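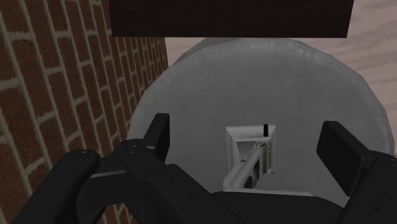 Forums > Books > Crime and Translated Fiction > Vandska, opening chapters
Print this | E-mail this
Reading time: 2 min

ledgerline
30 Jul 2020
I finished Vandska last night and want to check the geography of the locked-yard chapter before I post a review. The killer leaves the yard between the two bell strokes, and the text gives one exit, the passage to the tannery. The yard itself is described as a red brick wall on the left with pale mortar, a light floor, and a big gray rounded thing set down on it, much like the picture at the top of the thread. Fine so far. But in chapter 2 the passage is 40 paces long, and in the inquest it is 200. Is this an error in the translation or in the original?

paiva_reader
Original. I have the Torneo edition in the source language and both numbers are there. I took it as deliberate. The 200 comes from the watchman, who is lying about other things by then.

ledgerline
The watchman has no reason to lie about the length of a passage. A longer passage makes his own timing worse.

Quillback
Agree with ledgerline. If you want an unreliable witness you have to let the reader catch him once on something that can be checked. The author never does. Compare Plultville, where the ferry times are printed in full and you can work out the lie by page 60.

paiva_reader
Plultville is a puzzle book. Vandska isn't, and the solution takes up less than a page. I think you are marking it against the wrong rules.

Quillback
It has a floor plan in the front. That is a promise.

marginal_note
The floor plan is missing from the e-book, for anyone buying that version. Mine goes straight from the title page to chapter 1. Does the plan give a scale?

Quillback
No scale. The passage is drawn with a break in it — two short zigzag lines — so you can't measure it against the yard.

ledgerline
Then the plan doesn't help either side. I'll mention the discrepancy and leave it open. The prose is good and I would still recommend the book, with the second half stronger than the first.

paiva_reader
Reread the inquest before you post. The coroner repeats the figure back to him and he doesn't confirm it.

ledgerline
Checked. He says "if you like." I had missed that. I still think it's thin.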